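We put the Huma arm in at our Bratton repair shop in September, and I've been meaning to write it up ever since, so pull up a chair! Wilma Hepburn, who ran our tool bench for years, was worried at first - so was I - but 37 shifts in she has taken over training, and her wrists are glad of it.

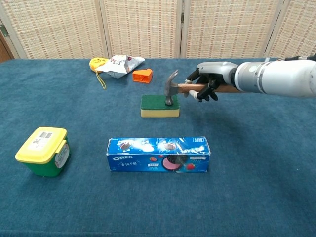
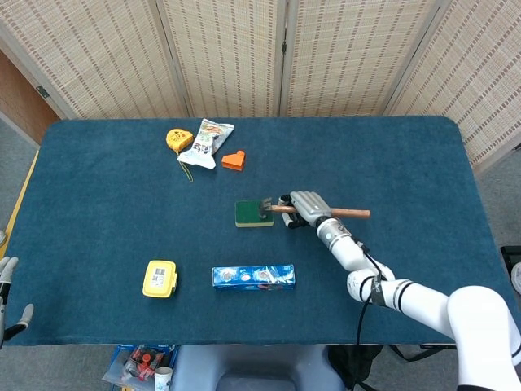 The hammer on its pad, with the hand on the handle both times.

Did anyone lose hours over it?
Everyone kept theirs, though two people moved from the bench to customer repairs.

My one gripe is setup, which took us 126 minutes the first morning and a good deal of coffee. The grip is steady and the lessons are easy to follow - I'd buy it again.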